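Drollaseck insolvency notes: README

Last updated 6/22/22

Hi! I keep this folder of notes on building-products companies that have gone under or changed hands, mostly precast, brick and roofing. It started as a single spreadsheet for my own use and it kept growing, so now it has a readme like a proper grown-up dataset.
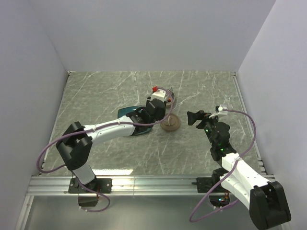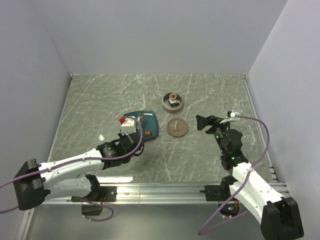
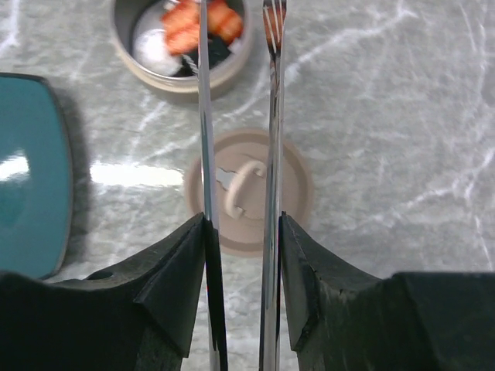
There are 35 companies in it so far, one row each. You get the firm's name, what it made, who owned it, the date the administrator or liquidator came in, and headcount on that date if anyone published it. Isteo and Bognár each have 2 rows (same trading name, different legal entity), so please don't merge them! I did that once and spent an evening pulling them apart again.

Files:

firms.csv - the main table
sources.csv - where each figure came from
notes.txt - me thinking out loud, read at your own risk

Headcounts are the weak spot. Press reports like to mix agency staff in with employees, and 15 of the rows have a blank there where I couldn't find a number I trusted. Blank means unknown, never zero. Camunia is marked "sold" although the buyer only took the block plant and left the yard behind, so check its line in notes.txt before you quote it.

Gizella Fekete did the Hungarian filings and Zoltán Illés fixed my date formats (thank you both, I'm sorry about the commas). The next batch is roof tile makers, planned for October.

Use it however you like, just link back. If you spot a mistake, open an issue and paste the row number.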